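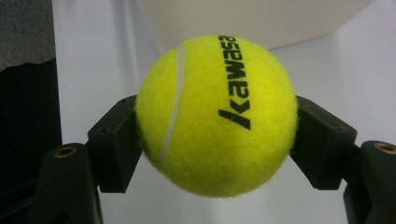

Tennis balls in the dryer with a down comforter: how many, and will it come back?

Posted by Colette Delorme in Laundry & Linens, January 6, 2022

Hi all! First post here, though I've been reading this section for ages and it has already saved one wool sweater and a tablecloth.

I have a queen size down comforter that I love to pieces. My aunt bought it for me when I moved into my first apartment in 2000 and I've hauled it through every move since. The label is worn but I can still make out the maker, Hoarau, and the cotton cover feels as good as new. It had never been washed at home until last weekend. The cat had an accident on one corner, so I had no choice!

I used the big front loader at the Irklow Street laundromat, cold water, gentle cycle, a small amount of liquid detergent. Washing went fine. Then I dried it on low and it came out with the down in hard little lumps, mostly in the corners, and whole squares in the middle with nothing in them that I can feel. It also smells a little like a wet dog, even though the cover feels dry to the touch.

My neighbor says to throw tennis balls in the dryer with it. Do they really break up the clumps? Will the color come off on a white cover? And how many would you use for a queen? I'd love to rescue this thing, it's the coziest comforter I have ever slept under.

Thanks so much in advance!

marlowe_knits

Oh, please don't give up on it, this is so fixable! Lumps plus that smell nearly always mean the down is still damp inside. The cover dries fast and fools you, and the clusters in the middle hang on to water for hours longer than you'd think. I did the same thing to a pair of pillows my first winter in this house and was sure I had ruined them. They're on my bed right now.

Use 2 tennis balls. Some people go with more, but I've always been happy with a pair and the racket is bad enough as it is (shut the laundry room door and go do something at the other end of the house). As for color, brand new ones can shed fuzz and I've heard of the yellow rubbing off when the heat is high. I knot each one into a clean white cotton sock. Tie it tight or the sock will come off halfway through and you'll be fishing for it inside the duvet cover. Take the duvet cover off first, by the way!

Now the method, and this part matters more than the balls do:

Use the biggest dryer you can get. A queen comforter in a regular home dryer just sits there in a wad and the outside cooks. Since you're already going to the laundromat, go for the largest drum they have.

Low heat all the way. Down can get brittle if you scorch it.

Every 20 minutes, stop the dryer, pull the comforter out, shake it hard from two corners, then turn it and shake from the other two. Pinch apart any lump you can feel through the cloth, gently, working it between your fingers until it loosens. Put it back in a different way up each time.
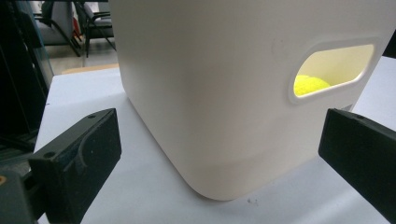 Keep going until you can't find a single lump, then run it one more round anyway. Mine took a whole afternoon and a good chunk of a library book. When it's done, don't fold it away. Drape it over a couple of chairs or a railing indoors overnight and smell it in the morning. If there's any dog smell left, back it goes.

The moment when it suddenly poofs up is so satisfying. You open the dryer door and it practically climbs out at you. I wash mine every October now, before the cold sets in, and I look forward to it, which my family finds very strange.

One more thing, check the stitching before you start. If a seam has let go between the squares, the down will migrate no matter what you do, and a few minutes with a needle first will save you a lot of grief.

dale in the valley

yes tennis balls work. clean sneakers work too but louder. wool balls are quieter if you have them

PatchworkPru

Agree with everything marlowe said, and I'll add storage because that's where so many good comforters go wrong. Never keep down in a plastic bag or one of those vacuum bags for the whole summer. It needs air and it hates being squashed. I use the Ciltex cotton bag with the drawstring, and an old pillowcase is every bit as good for a smaller throw. A Livar one I tried was nice too but too short for a queen.

Also, if the cat got it once, the cat may well go back. Sponge that corner with an enzyme cleaner and rinse it well before you dry again, or the heat can make the smell harder to get out. Test a hidden spot on the cover first.

Good luck Colette, and do come back and tell us how it fluffs up! A comforter that old deserves a happy ending.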